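Hannelore Engelhardt has been teaching children to ski at Prevo for 29 winters, and she still gets to the hut before anyone else to put the kettle on. "I like to hear them coming up the path," she tells me, pouring a second cup I hadn't asked for but was very glad to have.

Her cross-country club, Leite, began with 3 families and a box of borrowed boots. Now it runs two groups every Saturday morning in the season, and the older ones go on to the Proltisard relay in December.
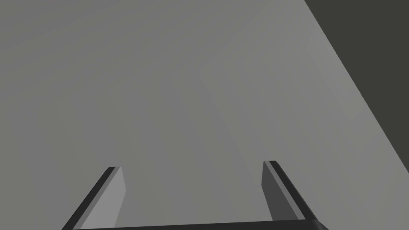

Page last updated: December, 4:10 pm

"People ask me when a child should start racing, and I always say, well, has she asked you yet?" Hannelore laughs. She remembers one boy who spent a whole winter just sliding down the bank behind the hut, and her letting him, and how he turned up the next year wanting to learn to skate properly!

The relay loop is 975 meters, and she walks it herself the evening before. "My knees complain, but I want to know where the ice is."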